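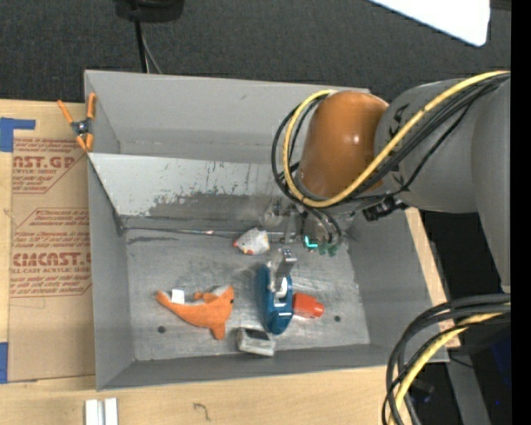
Todasix Mixed Bin Set — README

By Kekeli Abugri | November
Filed under: Datasets & Downloads, Household Objects

We use cookies to remember your download preferences. Accept / Manage

# What's in the set

Todasix is a collection of pictures of ordinary odds and ends sharing a grey bin. Soft toys, hand tools, bits of bright plastic, small things from the bottom of a drawer — if it fits and it won't leak, it was probably considered. I started it because I love sorting boxes at jumble sales, and I wanted a set with the same pleasure in it, where a plush sea creature can lie a short way from a blue hand tool and both of them matter equally.

There are 383 pictures in this release, drawn from a pool of 59 objects. Every object has a short plain name and a longer note in `objects.csv`.

# Folders

- `pictures/` — the pictures, numbered in the order they were taken
- `objects.csv` — one row per object: name, group, main colour, notes
- `groups.txt` — the group list, with the reasoning behind the awkward cases
- `changes.txt` — what moved between versions

# How things are grouped

The groups are **soft**, **tool**, **toy (hard)** and **other**. Soft wins over toy, so anything plush goes in soft even when it is plainly a plaything. I went back and forth on this for weeks and I'm much happier with it now!

Animals are named loosely. The orange plush is down as "sea creature, orange" because one half of the Isstead office said whale and the other half said dolphin, and neither would budge. The little light-grey one is "mouse, grey", with its touches of red and yellow-orange recorded in the notes column. Please search the notes as well as the colour column, as plenty of the smaller pieces have a second or third colour that makes them far easier to find.

Tools get their body colour first and any metal parts second. If two objects are touching, they still get separate names. There is no group for pairs.

# The bin

Large, grey, tall-sided, and properly scuffed. The floor is streaked and scratched, the slanted panel has a big dark worn patch, and there are small round holes in the floor as well. I'm very fond of it. Rudd offered us a spotless new one on a Thursday afternoon and I turned it down on the spot, as the marks are part of the fun when you are trying to tell a small dull object from a scrape.

# Known problems

- Version 2 had the soft and toy groups swapped in `objects.csv`. Fixed in version 3.
- About 2 in every 59 rows still have a very thin note. I'm working through them.
- "Red" and "orange" overlap. Where I couldn't choose I wrote "red-orange" and left it.

# Using it

Free for teaching, research and tinkering. Credit "Todasix, Prornuteck" somewhere readable. Suggestions for better names are very welcome — send the row number along with your idea, and I'll add it to `changes.txt` with your name if you'd like.

Get dataset news from Prornuteck by email. Unsubscribe at any time.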